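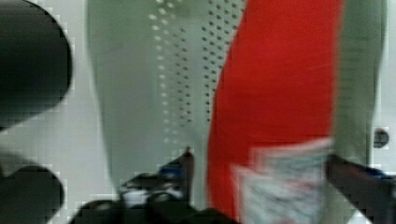 Toaster oven trips the safety switch, but only in the morning

Posted in Home and Kitchen > Small Appliances

Přemysl Halás

We moved into a rental unit in Umadville in February and bought a secondhand toaster oven for the bench. It works fine at night. In the morning, if I turn it on before 7 am, it trips the safety switch within 2 minutes and takes out the fridge and the lights with it. I reset the switch, turn the oven on again and most days it behaves itself from then on.

Things I have tried so far:

Different power point on the other side of the kitchen. Same result.

Unplugging the kettle first. Same result.

Cleaning out the crumb tray, which was disgusting. No change.

The bench is under a window that doesn't seal properly, and the kitchen gets quite cold and damp overnight. I don't know if that matters. The landlord's agent (Polák) says it's our appliance and so it's our problem. I paid $10 for it so I'm not precious about keeping it, but I'd like to know if it's the oven or the wiring before I buy a new one and have the same trouble.

Ebony Quinlan

It's the oven. What you're describing is very common with older heating elements. The powder packed inside the element takes up moisture from the air, and when it's damp a small amount of current leaks to earth. The safety switch picks that up and cuts the power, as it should. Once the element has been warm for a minute or so the moisture starts to drive off, the leakage drops and it stays on. At night your kitchen has been warmed up by cooking and people, so you don't see it.

An easy check is to leave it in a dry bedroom cupboard overnight, unplugged, and try it in the kitchen in the morning. If it doesn't trip, you have your answer. Don't keep resetting the switch and carrying on as normal, though. An element that leaks when damp may have a crack in the sheath or a worn seal at the end, and those don't get better.

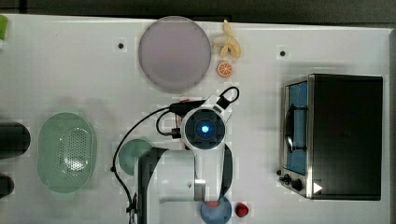 On whether to repair it, I wouldn't at that price. I had a Fosico that did the same thing and the replacement element cost more than a new oven, plus labour. If you do want to know for certain, an electrician or an appliance repairer can do an insulation resistance test on it. It takes a few minutes. Some will do it at the counter for a small charge.

One more thing to rule out. Several appliances on the same safety switch can each leak a little, and together they get close to the limit. The fridge is a usual suspect because of the defrost heater. If a friend has a toaster oven you can borrow, run that one early in the morning. If the borrowed one trips as well, stop blaming yours and get the agent to send someone. The fixed wiring is the landlord's job.

Janka Šindelář

Had this with a sandwich press. Binned it. No trouble after.

Vendula Říha

Mostly agree with Ebony, but check the window before you do anything else. If it leaks when it rains, water can get into the wall behind the bench and into the back of the power point. We had that in our last place. Ours also tripped in the mornings and we went through two kettles before anyone looked at the wall.

If there's any staining on the plaster, or the cover plate is discoloured, don't use that outlet and don't take the cover off yourself. Send the agent photos and ask in writing for an electrician. You'll get further with an email than a phone call.

Also, move the oven well clear of the window and the curtain whichever way it goes.

Přemysl Halás

Thanks all. Left it in the bedroom cupboard last night and it ran at half past six with no trip. No stains on the wall that I can find. I'll get rid of it and email Polák about the window.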